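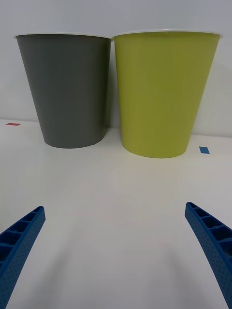 Denise Greenwood wrote in to ask whether she could bring her own cups to the Jancombe heat, as her family have been stacking with the same party cups every Christmas and she didn't fancy starting again with strange ones. Yes, Denise, please do! Have a look at the cup rules further down, and bring a spare or two.

That was the first question we had this year and plenty more have followed, so we've gathered them all up.

MEMERLEY CUP STACKING: YOUR QUESTIONS

What is it, for anyone new?

An afternoon of stacking plastic cups into pyramids and taking them down again as fast as you can. It's far more exciting than it sounds written down. There are heats at Jancombe and Tapley, and then the final at Memerley in September, with all the tables out and everybody shouting.

Do I have to be a child?

No! Under-elevens, juniors and adults all have their own tables. The adults' final last year was the loudest part of the day, and we had to ask people to stand back from the ropes.

Which cups are allowed?

Ordinary tapered party cups, the sort with a rolled rim. Any colour you like, including mixed colours, as long as they're all the same make and size. Mixed sizes jam when you nest them and then you're stuck pulling at them while the clock runs. We don't allow holes drilled in the base, weights, or anything rubbed on the sides. A name in marker pen is fine, on the base please.

Mine have a split in the rim. Does it matter?

It does a bit. A split cup flexes when another one lands on it and the whole row can go. Swap it out. We keep a crate of spares by the sign-in desk and you're welcome to help yourself.

Why do my cups stick together?

Usually you're pushing them down too hard when you nest them. Let each one drop the last little bit by itself. Dust and static don't help either, so wash them in warm water with a drop of washing-up liquid and leave them upside down on a tea towel overnight. Don't put them in the dishwasher, they come out ever so slightly oval and you won't notice until you've got a wobbly pyramid and no idea why.

How far apart should the bottom row be?

Closer than you think. Rims just about touching is what most of our quick stackers do when they're building open side down. If you leave wide gaps, the next row has hardly anything to sit on. Start with a pyramid of 3 cups (two and one) and do it until it's boring, then go up to six. Honest practice at the small one makes the big one so much easier.

Open side up or open side down?

For the timed rounds, open side down. For the tower round you alternate, rim to rim and base to base, and it's brilliant fun because everything goes quiet in the room. Cups may be standing either way up on the table before the start, whichever you prefer.

What sort of table do you use?

Smooth white folding tables, all the same height, and small children get a step. If you're practising at home, any flat surface will do, though tablecloths are a nuisance and glass is very slippery. Being near a wall is handy at first as the cups have less far to roll.

How does the timing work?

Hands flat on the table, then the word "go", then up and down again, and hands flat to stop the watch. You get two goes and we keep the better one. A fallen cup has to be put right before you carry on. If it rolls off the table altogether you can fetch it or take one from the spares, and yes, the clock keeps going while you crawl about!

How big does the final get?

Last year we had 173 entries over the two heats, and around 80 came through to Memerley. At the end of the day we all build one enormous wall together out of everybody's cups. The last one used 808 before a sneeze brought down the left-hand side. We would love to beat it.

What happens to the cups afterwards?

You take yours home. The spares get washed, sorted by colour and put back in the crate, and cracked ones go in the recycling sack. Please don't throw good ones away, they last for years if you don't tread on them.

Is there one at Skilten?

Not yet. We've been asked three times and we'd be delighted, we just need a hall with a decent level floor. If you know of one, tell us at the sign-in desk.

Can I just come and watch?

Of course. Doors open at half past one, there's squash and cake, and a practice table at the back for anyone who gets itchy fingers. Most people do.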